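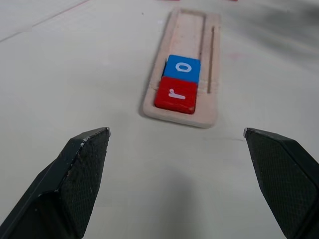 # Letter blocks on a tray - how many do you put out at once?

**plumbline_pie** (original poster)

Okay, I need opinions from people who have been through this already. My kid is three and a half and suddenly wild about letters, so I've been trying the tray thing. Light wooden tray, two colored letter blocks on it, plain pale table, and everything else put away somewhere she can't see it. That's the whole setup.

My sister-in-law saw it and said it looked like a punishment. Two blocks! She has a bin of alphabet stuff in every room and her boys dive in up to the elbows. Meanwhile I had the full bin out for most of April and all I got was blocks under the couch and one in the dishwasher.

So how many do you put out? And do you swap them every day or leave the same ones until they get bored? I wrote "2 letters, new ones at breakfast" on the fridge and I've already broken it twice.

---

**marzipan_garage**

Two is great. We did two for weeks. I'd pick letters that look nothing alike to begin with, like an S and a T, and leave the b/d mess for much later. We left ours out until he stopped walking over to them, and sometimes that was one day and sometimes it was a week and a half.

Also the tray really helps! Mine would carry the tray to the floor, play, and carry it back (most of the time). Loose on the table they were gone by lunch.

---

**Hollis_not_hollis**

I'm with your sister-in-law, sorry. Kids want to dump things out. You can't spell a word with two blocks unless the word is "no" or "up", and a three year old who's excited about letters wants to make her name and the dog's name and forty other things. We kept ours in a big tub and sorted them by color at cleanup. She learned plenty.

Two blocks on a tray is for a catalog.

---

**plumbline_pie**

> Two blocks on a tray is for a catalog.

Ha, okay, fair. But she plays longer with two than she ever did with the bin! She stacks them, she hides one under a cup and asks me which one went missing, she traces them with her finger. With the bin it was thirty seconds of noise and then she wanted a snack.

---

**kettle_on_7**

What size are your blocks? That changes my answer. We have the chunky Garance-looking ones, I think the brand is Garnance, and two of those fill up a small tray nicely. With the tiny ones I'd go to four or five so it doesn't look lonely.

Wait, does the tray have a lip? Ours was flat as a cutting board and everything slid off the second she picked it up. I ended up gluing a strip of trim around it - ugly, but it worked.

---

**marzipan_garage**

Ooh yes, the lip. Ours has a low one and it's perfect. I've seen people use baking sheets too but the NOISE.

---

**beanstalk_beth**

Former preschool aide here, so grain of salt, it was years ago. We started with three. Two that the child knew and one new one. The known ones made them feel smart and the new one got all the questions. If she already recognizes a few letters you might try that.

And I'd skip the daily swap. When I changed things too fast they'd come in looking for yesterday's letter and be mad about it for the rest of the morning.

---

**Hollis_not_hollis**

Three known/new I can get behind. I still think you keep a bin around for dumping purposes. Do both! Tray in the morning, bin in the afternoon.

---

**plumbline_pie**

Three with two known ones is smart, and she'd love showing off. She's solid on her own initial and on O (everything round is O right now, including the drain).

Does color matter? Mine are all different colors and I'm a little worried she's learning "the red one" when I think she's learning the letter.

---

**beanstalk_beth**

It can happen. Easy check is to write the letter on paper in plain pencil and see if she still knows it. If she doesn't, no big deal, just play with both versions for a while.

---

**kettle_on_7**

My oldest called the letter K "Green" until kindergarten. He reads fine now. I wouldn't buy a second set over it.

---

**tuckpoint**

Going to be the grump. I bought the Trendmont 43-piece set, a tray, a shelf for the tray, and little baskets for the shelf. He learned his letters from cereal boxes and street signs. Save your money and read to her.

---

**marzipan_garage**

@tuckpoint she has one tray and some blocks, I don't think she's remodeling!

---

**tuckpoint**

That's how it starts. It was one tray at my house too.

---

**plumbline_pie**

No shelf, I promise. (I did look at a shelf.)

Going with three starting tomorrow, her initial plus O plus an M, and I'm leaving them out until she loses interest. The bin is coming back for rainy afternoons. I'll post again after a couple of weeks. If anybody knows where to get a single replacement letter, let me know - our H came out of that dishwasher looking pretty rough.

---

**kettle_on_7**

Try the thrift store, there's always a bag of odd ones hanging by the puzzles.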